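The goalkeeper of Tralden does not like to talk in the hall. It is too cold, she says, and the ice machine is too loud, so we are sitting in the small kitchen behind the skate rental, with tea in paper cups. It is Saturday, a little after four in the afternoon. The game starts at seven.

She asked me not to use her name. In the club everybody knows who she is, and in the town also, but she has a job in a school and prefers that the parents read about the team and not about her. I agreed to this, and so in this text she is only the goalkeeper.

She came to Tralden from Adach, where she was the second goalkeeper during two winters and played very little. "I sat on the bench and opened the door for the others," she says. "I became very good with the door." When the first goalkeeper of Tralden hurt her hip in December, the club called on a Sunday evening. She had to answer before the Monday training. She said yes while she was still looking for a pen.

Her first game was away at Kerekes, and it was not a good one. She let in five goals, two of them from behind the net, where a forward simply played the puck against her skate. I ask if she thinks about it still. She turns the cup in her hands.

"The second one, yes. The first one can happen to anybody. But if the same thing happens again ten minutes later, then you have not listened to yourself. I was angry about the first and I was not standing with my foot on the post. In the bus I said nothing. Our captain gave me half of her sandwich and she also said nothing, and this was the correct thing to do."

Since that evening she has played 11 games in a row, and Tralden has climbed from the last place but one to the fourth. She does not want the credit for this. The defenders, she explains, have started to let her see the puck. Before, they tried to block every shot with their bodies, and the goalkeeper stood behind four legs and guessed. Now they push the attacker to the outside and leave the long shot to her.

"A long shot I can see is a present," she says. "You can shoot from there 50 times, please, I will be there."

The work on this began with the goalkeeping coach, who also trains the juniors and has therefore not much time. He gives her one hour in the week. They do not practise big saves. They practise standing up, moving half a metre, and stopping. Then the same to the other side. She finds it boring and says so to him, and he answers that he finds it boring too.

I want to know what is different between Adach and Tralden. She thinks about it longer than about the goals.

"In Adach everything was ready. You came and your water bottle was full. We had a man for the skates and a woman for the video. Here I fill my own bottle, and we push the goals on the ice ourselves. But in Adach I could be missing for one week and the team would play the same. It's not nice to know this about yourself."

The numbers of the spectators have gone up as well. For the last home game, against Vostildale, there were 1,185 people in the hall, which the club had not seen for women's hockey before. She noticed it mainly in the warm-up, when a puck flew over the glass and there were suddenly people sitting where normally only the empty seats are. She let in one goal that evening, on a power play in the second period, and saved a penalty shot shortly before the end.

About the penalty shot she is happy to speak, and she stands up from the chair to show it. The player came slowly, much too slowly for her taste, and from the left. "If they come slowly, they want you to move first. I told myself, wait, wait, wait. My knees wanted to go down and I did not allow it. Then she had no more room and she shot in my pads. People say what a reflex. There was no reflex at all! I was only lazy at the right moment."
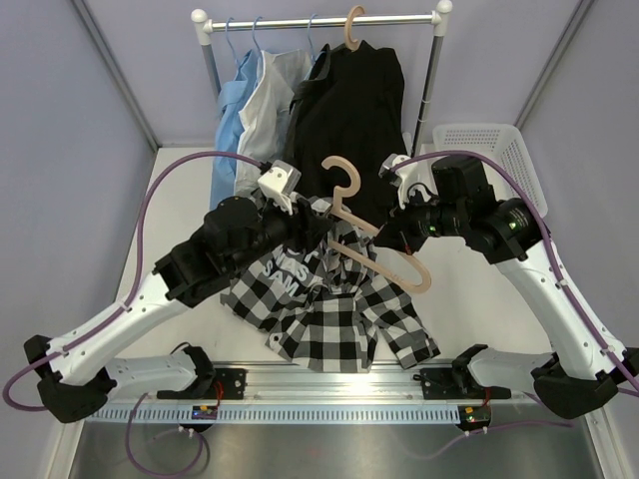
The waiting is what she has learned latest in her life, she thinks, and she is still not good at it outside of the ice. At school she finishes the sentences of the children. At home she opens the oven too early. Two white robot arms reach over a checkered shirt on a table. "One gripper is over the upper part of the shirt, and for me it is always just before something," she says. "I look at it and I think, stay there, keep your hands in front, the shirt is not running away. With the glove it is the same. It has to be in front of me, where I can see it, and not next to my hip."

The contract with Tralden ends in spring. The first goalkeeper is on skates again and trains carefully, without shots for the moment. When both of them are healthy, the coach will have to choose, and he has told them that he will choose from week to week. I ask if this is a friendly situation.

"We share a stick bag, so it has to be," she says. "She comes to me after the first period and tells me what she has seen from the bench. Last week she said that I am too deep in the net on the left side. She was right. I would maybe not have told her, if it was the other way round. Now I would."

And does she want to stay? She would like to, if she can play. A third year by the door she will not do, neither here nor in another place. She has not spoken with other clubs, and when Adach sent her a message after the Vostildale game, it was only a thumb.

It is now half past four. She puts the cup in the bin and looks for her gloves, which are lying on the heater. Before every game she needs 60 minutes for herself, with a tennis ball and a wall, and the only good wall is in the corridor near the boiler, where the visiting team also wants to warm up. If she goes now, she says, she gets the side with the light.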